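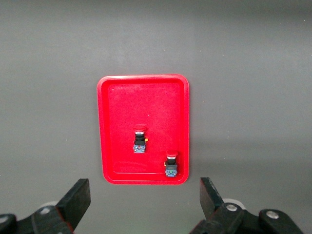 A demonstration is a poor place to learn whether a machine works, but it is a good place to learn what the builder thinks the problem is. I spent a day at the Dundotness open house with that in mind, and I came away with a complaint about how our trade shows its work.

The cell I watched longest was picking push-button switches out of a red tray. Each switch has a domed cap, a metal ring, a ribbed black body and a contact block with terminal screws on it. To a person this is a trivial object. To a two-finger gripper it is four or five different objects stacked on one axis, and the choice of where to close decides everything after it. Grip the cap and you load the part that is meant to move. Grip the ribbed body and the yellow-orange tab on the side may sit exactly where a finger wants to go. Grip the block and you are relying on flat plastic next to exposed terminals.

Holger Blomqvist, who ran the cell, gave the usual figures. The policy had been trained on 730 picks and the cycle time was 24 seconds. I asked how many of those picks began with the tab facing a finger. He didn't have the number – a fair answer, and one I respect more than a guess – but it was the number I wanted.

My view is that visitors should be given failure counts by starting pose before they are given a cycle time. A single success rate averages easy poses with hard ones. Two switches standing well apart in a tray are an easy case. Two switches with their bodies touching are a different task, and a tray with one lying on its side is different again. Over lunch an engineer from Flolness argued that open-house visitors won't read a table. Perhaps most won't. The ones who buy equipment will.

The Pornalora stand next door had the opposite fault. Its handout listed 242 trials in fine detail, but the arm was parked for most of the afternoon and I saw it move twice. A table without a running machine is as hard to judge as a running machine without a table.

I would ask for 60 consecutive picks, started from poses the visitors set, with every miss left on the log. Dundotness holds its next open house in October, and I have sent Blomqvist the request in writing.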